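Teaching a two-armed robot to work on the underside of a desk – remote control or moving the arms by hand?
Asked by Edem Aidoo, March 2018

We are recording a task where the right hand works on the front board of a wooden desk, from underneath, close to a blue bracket. The left hand has no job yet. I drive both arms by remote control and watch through the head view. Out of 16 recordings I kept 7. In the rest the right wrist drifted before the fingers closed, and playback missed the spot. Would it be better to hold the arms and guide them by hand?

Gervasio Domínguez
Depends on the robot. Ours at Flisaren is fine by hand.

Adwoa Wumbei
I would stay with remote control for this one. If you guide the arm by hand, your own arms and head end up in the head view, and the robot learns from pictures that won't look like that later. Slow down for the last part of the reach, stop, then close the fingers. Throw out any recording where you had to correct more than 3 times.

Also decide what the left hand does and do it the same way every time. We park ours open, low, and clear of the furniture – if it wanders, the training picks that up too. Check the cables at the right wrist before each run. A loop that hangs toward the fingers will catch sooner or later. The pose I mean, right hand up at the board and left hand waiting:
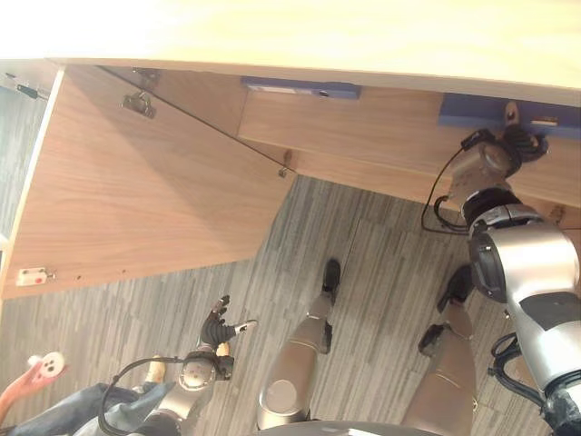

Aksel Oddsson
Parking the left hand helped us too, but we had to record its start position as part of the task. Before that, 2 operators gave us two different habits.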